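Packaging Waste from Small Online Orders
Student project report, Business and Environment course
February 4, 2018

1. Background

Our group wanted to find out how much packaging comes with the small things people buy online. Most articles on the subject deal with large items such as furniture and televisions. Students mostly order small items: phone cases, cables, cosmetics, vitamins, socks. We wanted to know how much of what arrives at the door is product and how much is box, filler and tape.

The project started last May, when the group was formed, and the collection was done in the fall term. We chose the student housing on Palovano Street because three of us live there and the building has a shared parcel room.

2. Questions

We set out to answer the following:

How much of the weight of a small order is packaging?
How much empty space is there in a typical outer box?
Do people reuse or recycle the packaging, and what stops them?

3. Method

We asked residents to keep all the packaging from their orders and bring it to us along with the weight of the product. A total of 42 residents signed up and 40 stayed with it until the end. The other two moved out during the term and their parcels were left out of the results.

Each participant had a number, a paper bag for the packaging and a form. The form asked for the date of delivery, the shop, the type of product and whether the item came alone or with others. Where residents had no kitchen scale, we lent them one of ours.

Outer boxes were measured inside with a ruler. For the product we measured the retail box if it had one, or the smallest rectangular space it would fit into. The difference between the two volumes was recorded as empty space, even if it was filled with paper or air cushions. Padded mailers were weighed but not measured, as their volume changes with what is put in them.
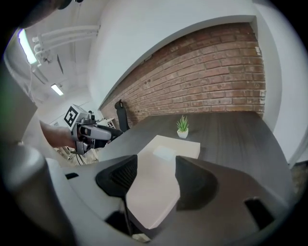 Retail boxes gave us some trouble. A shop can't do much about the box a manufacturer uses, but the customer still has to throw it away. After some discussion we decided to count the retail box as part of the product when measuring empty space and as packaging when weighing. This means the two sets of numbers should not be compared directly with each other.

4. Results

We recorded 744 parcels over the term. Cardboard boxes were the most common outer packaging, followed by padded mailers and plain plastic bags. Clothes nearly always came in plastic bags, and these had the least packaging for their weight. Electronics accessories had the most. In many of those orders the packaging weighed more than the item.

The two shops used most by our participants were Grandell and Restatell. Grandell packs in a small number of standard box sizes, and its parcels often had a lot of filler in them. Restatell uses more sizes and the fit was generally closer. However, Restatell tends to split an order into several parcels when the items come from different warehouses. One participant got up to 8 parcels from a single order. When we added up the packaging by order instead of by parcel, the gap between the two shops became much smaller.

Cao, a smaller shop that sells mainly kitchen goods, had the heaviest packaging of the three. Most of what it sells is breakable, so we did not think it was fair to rank it against the others.

On reuse, the answers were mixed. Many people said they kept boxes for moving out at the end of the year. Mailers were hardly ever reused because the adhesive strip tears the flap when they are opened. The recycling bins behind the building take cardboard but not mixed materials, so a paper mailer with a plastic bubble lining goes in the trash unless someone takes it apart.

5. Problems with the study

All participants live in one building and most are the same age. The fall term also includes the holiday sales, when people buy more and the shops may pack in a hurry. Some forms were filled in late from memory, and we had to drop the product weight in those cases. We used two different models of scale, and they did not agree on very light items.

People who knew they were being studied may have ordered less, or combined their orders. A few told us they had done so.

6. Suggestions

Shops could offer a choice at checkout to wait and receive everything in one parcel. Participants said they would use this if it was easy to find. For mailers, a second adhesive strip would make returns and reuse simpler.

For the building, we suggest a shelf in the parcel room where residents can leave clean boxes and filler for others to take. We have asked the housing office about this and are waiting for a reply. The forms and the full table of measurements are kept in the course folder.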